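Search Menu
Home Local Business Tech Food Opinion Subscribe

Teaching a robot to do the dishes, one cup at a time

October 6, 2019

I spent most of a morning at Cekosach watching people load a dishwasher, and I had a much better time than that sounds! The loading was being done by a pair of robot arms, and the arms were being run by a person with a set of hand controls. Every move the person made, the arms made too, a beat behind.

The small company (two rooms, lots of cables, very good coffee) is trying to teach its robot kitchen chores by example. Somebody drives it through the job over and over, the computer saves the whole thing, and later the software tries to work out how to do it alone. They call one full run a demo, and when I visited they had 344 of them saved for the dish project, which goes by the name Skelleck. I asked where the name came from and got three different answers.

Sreekumar Palaniappan was at the controls when I came in. He told me the part people expect to be hard, getting the arm to go where you want it, took him an afternoon to pick up. Fingers are another story. You can't feel the plate through the controls, so you're going by eye the whole time, and you have to decide how tight is tight enough. "You learn to be patient with your thumb," he said, and then went quiet for a good long while because he was lining something up.

I got a turn too. They gave me 8 tries at picking up a cup and I managed it on 2 of them, and I was sweating by the end (my kids would have been great at this). My runs were deleted on the spot, which seemed fair.

What surprised me was how picky they are about the good ones. A demo gets tossed if the driver stops to think for too long, or bumps the rack, or goes back for a second grab. Sreekumar said the software copies bad habits just as happily as good ones – he had a little wiggle he used to do before letting go of a cup, and one day the robot started doing it as well.

The plan is to get another 100 clean runs of cups and plates, then let the robot try on its own with a person standing by. Forks and spoons come after that. They want something to show Grallavano, a cafeteria company that has been asking questions, by December. I wouldn't bet my own dishes on it yet, but I'd go back and watch.

Dish practice at the open dishwasher, and the robot's hands and arms that do the work:

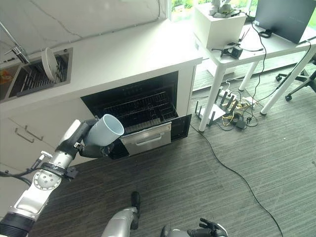
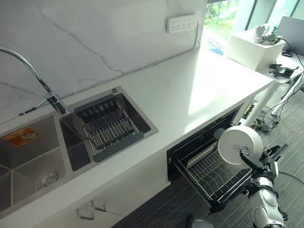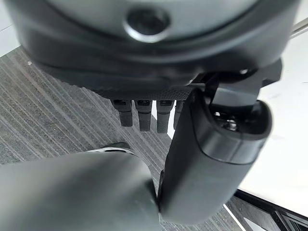
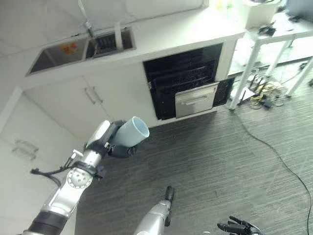

Moodley wrote in after an early version of this went up, to say that driving the arms is only half of the job. Sorting through the saved runs afterward takes longer than making them, and two people can watch the same run and disagree about whether it was any good. I passed that along to Sreekumar, who said yes, that argument happens most days before lunch.

We use cookies to make this site work and to see which stories you read. Accept Manage settings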